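Bin-picking cell at Breddale back up after gripper fault

I got to the Breddale shop just after lunch in May, and the arm was already moving again, which was a relief! The night before, it had stopped dead with a grip-force fault after 1,475 picks, and Aurelia Zürcher had been on the phone to Sidix for most of the morning.

The fault log showed 144 missed grips before the stop (the software kept retrying and never raised a warning, so that's a safety ticket too). Handles like the garden fork's were the worst of it, Aurelia told me, and the spoon wasn't far behind.

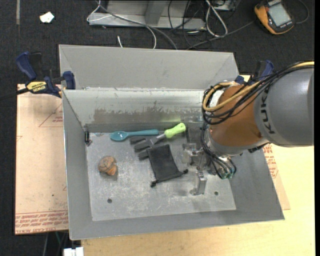
What happens next

Sidix is sending a patch that halts the arm after 3 misses in a row. Until it's in, the cell runs at reduced speed and only with someone at the stop button. I asked if the Uveck line would get the same rule and Aurelia said yes, by the end of the month, once Baumgartner has signed off on the new limits.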